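4.2 Bedding and other soft goods

Claims that two-armed machines can now manage bedding should be read with some care. Folding a towel has been shown many times, and it makes for good video. Putting a pillow into its cover is a different sort of job. The cover has to be opened, kept open, and drawn along something that gives way when it is pushed. A person does this while thinking about something else. Most of the systems we reviewed treat it as a string of separate grasps, each of which can go wrong in its own way.

We went back through the logs of 189 attempts made with the Wellik controller between April and the close of the study. Our first finding concerns the way success was scored. Under the rule used by Ristić, a trial passes if any part of the pillow is inside the cover when time runs out. Under the stricter rule we prefer, the pillow must be fully inside, with no corner doubled over and the opening lying flat. Only 14 attempts met it. Both rules are defensible on paper, but a hotel laundry would have little use for the first.

The second finding is about where the time goes. Figure 3 shows the kind of layout at issue, with two arms at either end of a pillow and a large printed orange cover gathered behind it. Cloth in folds hides its own edges, and the controller has to decide which edge belongs to the opening before it can do anything useful. In our logs this step took up more time than all the arm movements put together.

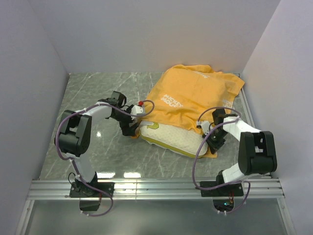

Figure 3. Two-arm work on a pillow and an orange fabric cover. The rear edge of the pillow is overlapped by the fabric.

The usual reply is that more training data will settle the matter. We are not persuaded. The Pudow set holds 1772 recorded episodes of cover handling, and a policy trained on all of them did no better on unfamiliar fabric than one trained on half. What did change was confidence: the larger model tried again less often after a poor grasp and carried on pulling at whatever it held. Bouvier (Killian Bouvier, personal communication) reports the same habit in a separate trial with duvet covers, and puts it down to demonstrations in which the human operator hardly ever missed.

There is also the question of resetting. Between attempts, someone has to take the pillow out, shake the cover and lay both down again. The published figures leave this labour out. In our trials a reset took about 7 minutes, far longer than a practised person needs to dress a pillow. Any claim of time saved that leaves out the person doing the resetting should be set aside until it is put back in.

None of this means the hardware is poor. Where the Mirach grippers closed on a single layer of cloth, they held it well enough. The trouble lay in finding that single layer, and in noticing when two had been taken up together. We return to touch sensing in Section 5, though the results there are thin and rest on one type of fabric.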